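Tomemwood Community Boards > Buildings & Rooms > Aryee Hall upstairs room, lights too bright?

dquansah
Anyone else get a headache in the upstairs room? Was in there Friday, 2 hours, came out squinting. Want to ask for half the tubes to come out before May bookings start. Looking for backup here

gresimard_404
No. Please no. We do sewing in there and its the only room in town where I can see black thread on black cloth. Leave the lights alone

kojo_g
With gresimard on this. Also pulling tubes at random gives you dark stripes on the floor, did that at Gamton and everyone hated it. Put diffusers on. Had a couple pics, ceiling's in both

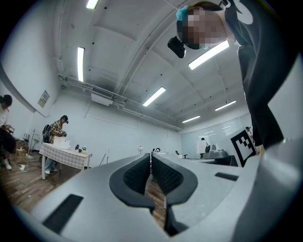
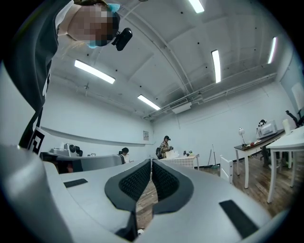 Diffusers run 35 each where I buy them, clip on, no rewiring. Bare bright strips against a white ceiling, white walls too, so it all bounces right back at you. Wood floor is fine, leave it. My worry is the beams — they chop the ceiling up so if you kill one fixture the next one doesnt really fill in. Would want to try it on one before buying the lot.

dquansah
ok but 35 times however many is real money. Taking tubes out is free

kojo_g
Free till someone trips. Kojo Gyamfi btw if you want to put my name on the request, I'll do the ladder part

tallpaul417
Paint the ceiling a warmer color?? Flat not gloss. Cheaper than diffusers

gresimard_404
Paint around all those pipes? You volunteering

tallpaul417
fair. no

dquansah
The pipes are ugly too while were at it

kojo_g
Pipes stay, boxing them in costs a fortune and then you cant get at a leak. Seperate thread for that pls

mossy_b
Do they all go on with one switch? At my work they split the front and back rows, sewing people get bright, everybody else sits under the dim end. Electrician was in and out in a morning

dquansah
One switch as far as I know. Would take that over diffusers tbh. gresimard would you live with a split?

gresimard_404
If my end stays full brightness, yes. Still against pulling tubes

dquansah
ok, writing it up tonight, split switch first, diffusers second. Signing it Dede Quansah + Kojo. Anyone else wants on, post before 9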